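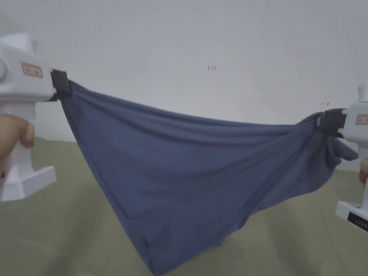
*Fig. 4 – Blue knit held at two points, the rest hanging.*

## 4. Folding on the bed

Use a made bed as the folding surface if the Hellano table is not set up. Any flat sheet will do. A thick quilt is too soft and the folds will drift.

1. Pull the bedsheet toward you until the larger creases are out. Faint lines can stay.
2. Move books, boxes and pillows to the wall side of the bed.
3. Pick up the garment by two corners of the same edge and hold it level. Let the rest hang.
4. Give it one shake, then lower it so the bottom edge touches the bed first.

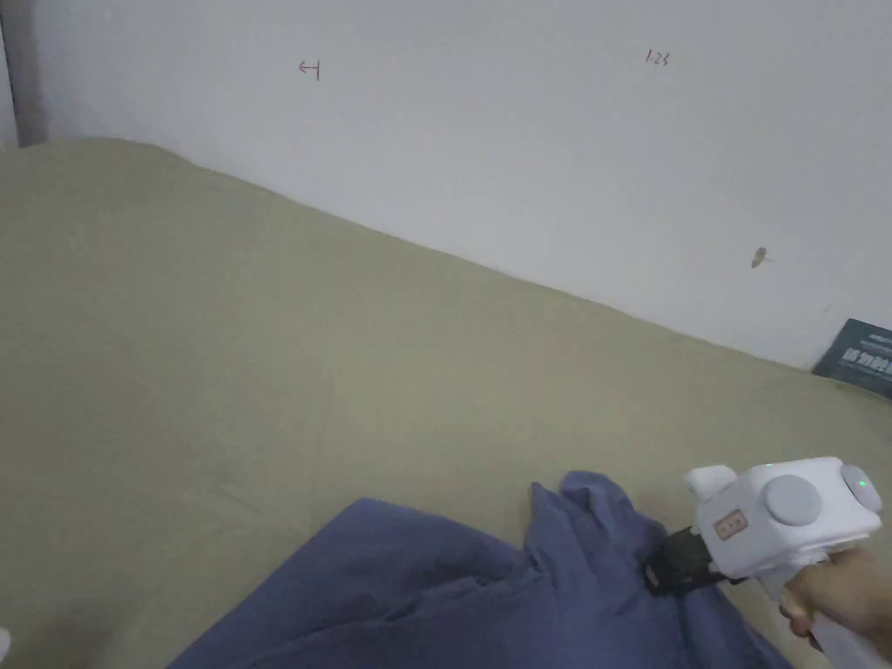

5. Lay the garment down with at least 40 cm of clear sheet on every side. Smooth it from the center outward with a flat hand.
6. Fold each side in to the middle, then fold up from the bottom in 2 equal turns.
7. Place the Rumo board (385 mm) on top to check the width. Refold if the cloth shows past the board.

**Note:** If one corner has bunched up in your grip, let go and take it again closer to the hem. Bunched knits keep the mark – mostly at the shoulder.

**Caution:** Do not pull knits tight between the corners for longer than it takes to lower them. Heavy sweaters should be carried flat over both arms.

Items over 615 mm long after the side folds need a third turn. See Section 5 for towels and pillowcases.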